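Cans, cans, cans

20 Nov 2022

So I finally did the drinks shelf. I've been putting it off since August, when I brought home one too many party packs from the warehouse store out past Briltalbridge and just sort of shoved everything wherever it would go. Behind the flour, on top of the fridge, and a whole row of them in the bottom of the coat closet, which made sense to me at the time (I had company coming!).

My first idea was one of those sloped dispensers where you load the cans at the top and they roll down to the front. I bought the Pal one from Colteck because it was on sale and the reviews were good. Well. It's a nice enough thing if your cans are all the same size and you drink them in order. I don't drink anything in order. I want a Diet Coke at lunch and a regular one with pizza, and digging the third can out of a chute with two fingers is no way to live. It also rattled every time the fridge kicked in. Back it went, and I had the refund before I'd even thrown out the box.

What I wanted all along was a plain shelf. Wood, light colored, nothing fancy, with the cans standing up so I can see what I've got. I like the look of them, is the truth. A red can next to a silver can next to something blue is cheerful in a way a cardboard twelve-pack just isn't, and I've never understood people who pour their soda into a matching glass and hide the can.

The sorting is where I got carried away. I started with color, reds together and silvers together, and it was very pretty and completely useless. Then I tried going by what gets drunk fastest, and that's more or less where I've ended up, although I keep moving things back because the color way looked better. I've also got a soft spot for the ones with pictures on them. There's a Coca-Cola with STAR WARS on the side that I can't bring myself to open, so it gets to stand out front like a little trophy. 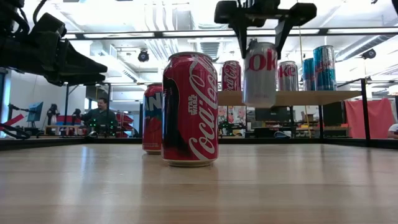
The other thing I'd tell anybody is to wipe the cans before they go up. I did mine with a damp dish towel, then a dry one, and the towel was gray by the end of it. The rims are the worst part! All that dust from the store and the trunk of the car, and that's where your mouth goes.

I did think about shelf liner, and I even cut a piece from a roll I'd picked up at Brastgate, but the cans slid around more on the liner than they did on bare wood — and it curled at the corners. It's lining my sock drawer now.

Next up is the closet overflow. I still have a bag of seltzer in there under the scarves, plus a root beer that I'm pretty sure came with the house. If you've got a good system for the tall skinny cans, leave me a comment, because those tip over if you so much as look at them and I'm running out of places to put them.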